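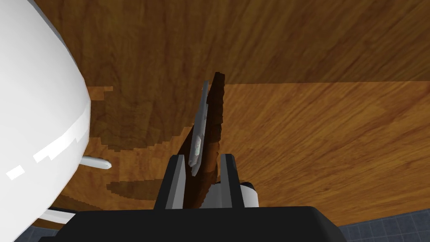 3.2 Surface wear in shared kitchens

Figure 2. Brown wooden object held upright over an orange-brown wood surface.

Wear on wooden work surfaces was recorded in 16 shared kitchens in Vaher and Hudmont. All of the kitchens served rental buildings put up by the same developer, Drostska, and each had at least one counter or table of untreated or oiled wood. The two tones of wood seen in Figure 2 are close to those found in the older buildings, where worn sections had been replaced one at a time and the new boards never matched the old.

Residents kept a log of cleaning and food preparation from April until the end of the heating season. The logs held 2445 entries. Entries with no time of day were dropped, as were 700 entries that covered floors or sinks only. Ona Org and Hamidreza Ansari coded the rest separately and settled differences by discussion.

Wear was scored on a five-point scale at the front edge, the center and the area next to the sink. The sink area scored worst in most kitchens, and the front edge came second. Oiling made a clear difference at the center of the surface but little difference near the sink, where standing water was the main complaint in the logs. Kitchens with a posted cleaning schedule did no better than those without one.

Residents tended to blame knives for damage that we scored as water staining. In interviews, several people said they had stopped using the sink end of the counter altogether, which may explain the low number of cut marks there. Section 3.3 takes up the cost of repair, using the invoices supplied by the building managers in Hudmont. No invoices were available for Vaher.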